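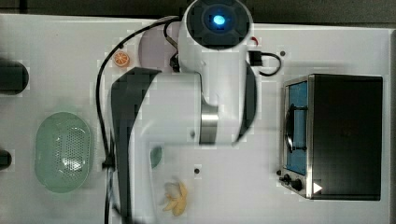
Packing a play-food set in a hard-shell case: loose or inside the dishes?
Posted by Anathi Van der Merwe in Storage and Packing, June 2024

I have to move a pretend-kitchen set between two buildings every other week. The contents are a light green oval colander, a pale lavender plate, a green cup, a ketchup bottle and small food pieces such as an orange slice and some bread. Everything goes on a white table for use and back into a black hard-shell suitcase afterward.

The dishes shift in transit and the small pieces end up under them. The total load is 2,058 grams, so weight is not the limit. Is it better to nest the food inside the colander, or to bag it separately? I would also like to know whether the case should be packed lying flat or standing up. 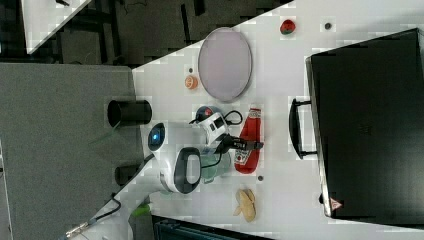

The case has no dividers. I looked at the Rollum insert, but it is cut for square boxes and wastes the corners. Foam is acceptable if it can be wiped down.

Yavuz Kocabaş
Pack it flat, with both halves open, and use one half only for rigid items. Order that works for me:

Plate first, face down, against the shell.
Colander on top of the plate, open side up.
Food pieces in a mesh bag, bag inside the colander.
Cup on its side next to the colander, with a folded dish towel around it.
Bottle in the other half, along the long edge, held by the strap.

Do not put the small pieces in loose. The colander keeps them together only while the case is level, and it will not be level once you pick it up by the handle. If the cup is glass, give it two towels. Close the case, stand it up and tilt it both ways. If you hear movement, add cloth at the hinge side, where most of the slack is.

Oluf Ketilsson
just use a plastic tub with a lid, 9 liters is plenty

Aoi Matsuda
Agree with Yavuz on the mesh bag. One correction: I would put the plate between the towel and the colander. A plate directly against the shell takes any knock to the outside of the case. For foam, closed-cell sheet wipes clean and open-cell does not. Cut four strips and fit them along the sides of the rigid half. Tape a packing list inside the lid and check it before closing.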